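4. Experimental Setup

4.1 Hardware and target machine

We test the method on a used desktop tower. Office desktops of this type reach recycling sites in large batches, and the parts worth keeping are the same each time: the processor, the memory, the drive and the expansion cards. The case is laid on its side with the panel off, so that all parts are reached from above. Two arms work over one bench, and removed parts go to a printed holder tray beside the case.

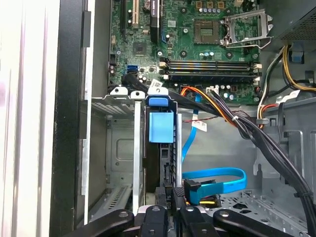
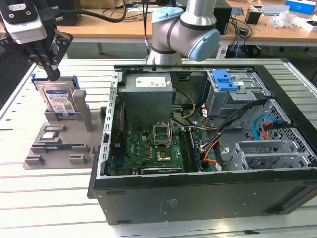
Figure 3. The target desktop in the Saveck cell, seen by the wrist camera (first image) and by the fixed camera (second image). In both views the CPU socket is empty and its retention bracket is open.

The two cameras serve different purposes. The fixed camera sees the whole case, the tray and both arms, and is used to decide which part to handle next. The wrist camera is used once a part has been chosen. It gives a close view of the connectors, but the fingers take up the bottom of the view and change the lighting as the hand comes down. We did not crop the fingers out. Early trials with a cropped input gave worse alignment over the drive bay, where the policy seems to use the fingertip position as a reference.

Cables are the main source of difficulty. Power wires in yellow, black and red run from the supply over the board, and a blue SATA cable runs through the interior of the case. None of them keeps a fixed shape. A cable that is pushed aside in one attempt may rest over a part in the next, so a stored pose for each part is of little use. We treat cables as obstacles that may be touched but not pulled, and limit the side force on the gripper while it is inside the case.

4.2 Task definition

The full job is split into separate skills, each with its own start and end condition. The two reported in this section are drive removal and CPU removal.

Drive removal begins with the gripper above the blue handle of the drive carrier. The arm grasps the handle, lifts the drive and carrier together, and sets them upright in the tray. The skill ends when the fingers are open and the carrier stands without support. CPU removal begins after the retention bracket has been opened. The arm lifts the processor from the socket and places it in a tray pocket. A processor that leaves the socket but comes to rest on the board is scored as a partial result — it can still be recovered, but only with a second grasp.

4.3 Data and training

We collected 700 demonstrations by teleoperation, divided evenly between the 2 skills. The operator could stop and restart a grasp within a demonstration, and we kept these corrections in the training set. Demonstrations in which a cable was pulled out by accident were removed. Annotation of start and end points was done by Hiyori Hirano using the Kikuchi labeling tool, with the fixed camera as the main source and the wrist camera for unclear cases.

Both camera streams are resized to the same resolution and passed through a shared encoder. Joint positions and gripper opening are added after the encoder. We compare our policy, Trerkine, with the Nilberg baseline, which uses the same data and the same action space but only the fixed camera.

4.4 Evaluation procedure

Each skill was run for 30 trials with each policy. Before a trial, the case was moved by a small random offset on the bench and the loose cables were rearranged by hand. The order of policies was shuffled. The operator who reset the cell was not told which policy would run next. A trial was stopped if the force limit was reached or if the gripper made no progress toward the part before the time limit. Partial results are listed separately and do not count toward the success rate.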